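What people wrote in about: the letters pages of Prurar magazine

Project report, second year, Media and Local History
Etelka Pintér

1. What this is

Prurar was a monthly magazine in Flevville. Mostly recipes, gardening, what's on at the hall, adverts for carpet. It stopped coming out when I was in primary school and I only knew it from my nan's, where there was a pile under the telephone table that you weren't allowed to move.

My project is on the letters pages. Not the articles. I started out wanting to do the whole magazine and was told in the first tutorial that it was far too big, which was right. The letters are the bit people remember anyway. Everybody I spoke to over fifty could tell me about the row over the bus shelter and not one could name an article.

The question I settled on: what did readers write in about, and did the magazine answer them? That is two questions. I was told to keep them both.

2. Where the magazines came from

Two sources. The Flevville library has a run in boxes in the back room, with gaps. The other is the print works, Yuan, who printed it for most of its life and kept a file copy of each issue in a cupboard. They let me sit in the staff kitchen with them as long as I was out by half four. The print works copies are in much better condition, never been read I think. The library ones have coupons cut out, and sometimes the back of the coupon was a letter, so I lost a few that way. Where both places had the same issue I used the Yuan one.

I went through 3434 pages and found 1545 letters. A letter meant anything printed under the Your Say heading with a name or initials or a made up name at the bottom. I left out poems. I left out the recipe requests in the first few years because they were on a seperate page then, but later on they got moved in with the letters and I did count those. This is a problem and I come back to it in section 6.

3. How I sorted them

Spreadsheet. One row per letter, with issue, page, how it was signed, subject, whether there was a reply from the editor, whether another reader replied in a later issue. That last column took the longest by miles. People answered letters from four or five months before and didn't always say so. "With regard to the lady with the hedge" — you have to go back and find the hedge.

My subject headings changed three times. First go had far too many. Second go I had one called Council which swallowed nearly everything, bins, roads, parks, dogs, all of it. The final list is:

Roads, buses and parking
Bins, litter and dogs
Gardens and hedges
Shops opening and closing
Memory letters (does anyone remember)
Thank yous
Recipe and pattern requests
Complaints about the magazine itself
Other

Letters about two things went under whichever came first. Not perfect but at least I did it the same way all the way through.

4. What I found

Memory letters are the biggest group. I hadn't expected that at all. I'd assumed complaints. They nearly all have the same shape, does anybody remember a certain shop or teacher or dance band, then a bit of story, then a question at the end. And they get answered more than anything else does. One about a sweet shop near the station ran on through most of a year, with readers correcting each other about what colour the door was. Green won in the end, or the others gave up writing.

Thank yous come next, and they are short. Somebody fell over outside the chemist and wants to thank the young man who stopped. Lost purse handed in. I nearly left them out as boring and then read them all together in one afternoon and changed my mind. They tell you a lot about where people were and what time of day, who was out shopping, who had a bad hip. There is one thanking a bus driver for waiting, signed by six people from the same stop.

Complaints do exist, plenty of them, but they come in lumps. A quiet stretch and then a burst. The bus shelter row is the largest burst. The shelter at Plovness, the estate on the top road, was taken down for repair and came back facing the other way, so the rain blew straight in. First letter was quite polite. By the third issue there were drawings. Someone sent in a diagram of the wind. The editor printed it full width and I have to say it's very good.

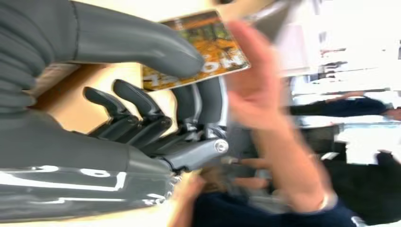 After the bus shelter things went quiet again for a bit and the hedges came back. Hedge letters are seasonal, as you would think, but not when I thought. I had them down for summer when things grow. They bunch in April, when people have just been out in the garden for the first time and noticed what next door's has been up to over winter.

Complaints about the magazine itself are a small group and my favourite. Print too small. Crossword clue wrong. Too many carpets. One reader wrote in to complain about the amount of complaining, and got four replies, all complaining.

5. Did the magazine answer?

Early on yes, nearly always. There was an editor's line in italics under most letters, a bit dry. "We have asked." "We shall ask again." Those two come up over and over and by the end I was looking forward to them. With the bus shelter she (I'm fairly sure it was a she, the editor never signed but one reader calls her Madam and isn't corrected) printed the reply from the bus company in full and put "Readers may form their own view" underneath.

Later it drops away. The italic line goes from most letters to hardly any and then there's a change of layout and it's gone. Same time the letters get shorter. I can't say one caused the other. Letters could have been getting cut to fit. At the print works I asked if they remembered and the answer was that copy came in later and later in the last years and whatever was in the envelope went on the page.

What does carry on right to the last issue is readers answering each other. That surprised me. You could take the editor out and the page still worked more or less like a conversation, just a very slow one. A month each way. My mum said it sounded like the residents' group on her phone but with better spelling, and I did think about comparing the two properly, but I'd need permission from everybody in the group and ran out of time.

6. Problems

The recipe requests, as said above. Because they only come in from when the page was merged, any chart over time shows a huge jump that isn't real. I've put a line on the chart in the appendix where the change happens. Ignore the jump.

Gaps. Neither place has everything. Worst patch is in the middle of the run, where the library box got damp at some point and the pages are stuck together in a block, and the Yuan cupboard has nothing for those months either. So the end of the sweet shop argument might be longer than I think.

Names. Lots of letters are signed Disgusted or Pensioner or just a street. I can't tell how many different people wrote in. Could be that a handful of regulars wrote half the page. There is someone signing as Old Boots who turns up constantly and has opinions on everything from gritting to scones, and I suspect he or she is also Worried of Mill Lane as both of them write "needless to say" in every letter. No way to prove it.

What got printed isn't what got sent. Obvious but it matters. I've got no idea what was in the bin. None of the original letters were kept.

And me sorting. I did all of it alone so there's no second person checking whether a letter about a dog in a hedge is Dogs or Hedges. If I did it again I would get somebody else to sort a batch and compare.

7. What I'd do next

Talk to more of the people who wrote in. I only managed short chats, mostly at the library, and I wasn't recording so I haven't quoted anyone. Several still live on the same streets they signed from. One had kept every letter of hers that was printed, glued in an exercise book, and also the ones that weren't, which would of been perfect for the point above but I met her the week before hand in.

Also the adverts. There's a whole project in the carpet adverts, same shop with the same closing down sale for years. Someone should do it.

The library has asked for a copy of the spreadsheet so people can look up their relatives. I'm going to tidy the columns first, the notes one has things in it like "him again" that need to come out.

Appendix A: subject headings with rules for each
Appendix B: chart of letters by subject (see the note on recipes)
Appendix C: the bus shelter letters typed out in order, without the wind diagram as my scan of it came out grey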